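Pre-session safety check, hand-held gripper, Drosness student robotics club, Merketti task (sorting small mixed items). Completed May 27, 2021. Mark each line OK, ADVISORY or FAIL. A FAIL stops the session until the line has been signed again. Comments go under the line they belong to.

## 1. Gripper body and fingers

- [x] 1.1 Both fingers seated, no play at the base -- OK
- [x] 1.2 Finger screws present and tight -- OK
- [ ] 1.3 Finger pads fixed flat, no lifting at the edges -- ADVISORY
- [x] 1.4 Full open and full close without sticking -- OK
- [x] 1.5 No sharp edges on the printed parts -- OK

Comment on 1.3: one pad had begun to lift at the heel. Pressed back and left under a clamp overnight. Holds under thumb pressure. Replace before the Dollero heat in August whether or not it lifts again.

Comment on 1.4: action is a little stiff in the last few millimetres of closing. Same as last term. Do not oil the slides, as oil gets on to the pads.

## 2. Camera and recording

- [x] 2.1 Lens clean, cover removed -- OK
- [x] 2.2 Both finger tips in view at full opening -- OK
- [x] 2.3 Cable strain relief in place -- OK
- [x] 2.4 Free space on card for the whole session -- OK
- [ ] 2.5 Clock set to match the session log -- FAIL, corrected, re-signed

Comment on 2.5: clock was 493 seconds slow after the battery change. Reset and checked against the log. Clips 531 to 636 carry the old time and must be shifted before they go into the Dinu set. The names of the clips are right and should be left alone.

## 3. Work area

Sorting from a bowl at floor level. The operator stands, lowers the gripper over the bowl and opens wide before the approach.

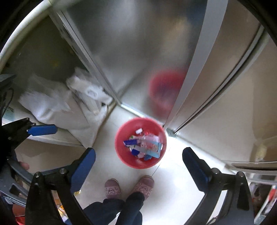 *Fig. 1. Bowl and contents between the open fingers, operator standing.*

- [x] 3.1 Bowl on a flat floor, does not rock -- OK
- [x] 3.2 Fingers clear of the rim at full opening -- OK
- [ ] 3.3 Footwear -- ADVISORY
- [ ] 3.4 Nearby doors closed -- FAIL
- [ ] 3.5 Walkway clear of bags and cables -- ADVISORY

Comment on 3.3: slippers worn. Club rule is closed shoes with a firm sole for any standing task. To be changed before the next run.

Comment on 3.4: refrigerator door panel open. Close it and sign again. The brushed steel front also gives a red reflection of the bowl; note this in the session log.

Comment on 3.5: white plastic bags in the corner by the refrigerator. Move them to another room -- they slide underfoot.

## 4. Items to be handled

- [x] 4.1 No glass, blades or batteries in the bowl -- OK
- [ ] 4.2 Foil and wrapper pieces checked for sharp corners -- ADVISORY
- [x] 4.3 Small caps counted out and back in -- OK

Comment on 4.2: fold corners in by hand before loading. Foil catches on the pad edge, see 1.3.

## 5. Operator

- [x] 5.1 Briefed on the stop call -- OK
- [x] 5.2 Break after each block of grasps -- OK
- [x] 5.3 Free hand kept away from the finger hinge -- OK

Comment on 5.2: finger assembly is rated by the club for up to 4,000 closes before strip-down. Running total to be copied from the log at the end of each session.

Open lines at time of signing: 3.4. Session not to start until cleared.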